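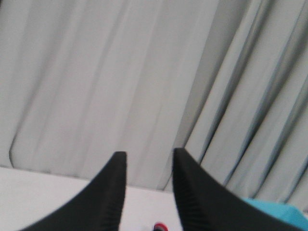
Button amnesty, week two

The Prostlow workshop owns 47 push-button switches, or 46 if you believe the inventory. Sorting continues, and opinions on red versus green remain strong. Please put strays in the blue bin - your coat pocket is not storage.

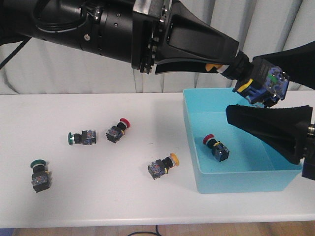
One red-capped switch in the bin, more on the table.

Yellow caps go in with everyone else, despite last month's petition. 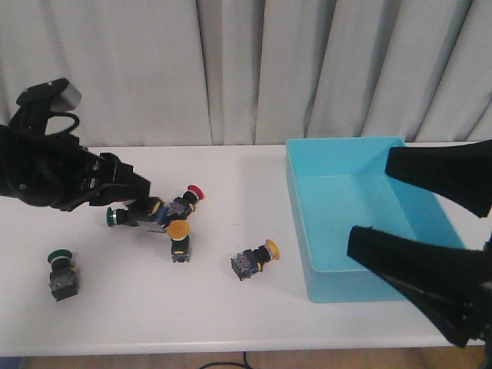 Can I bring in switches from home? Please do, as long as the caps are still on.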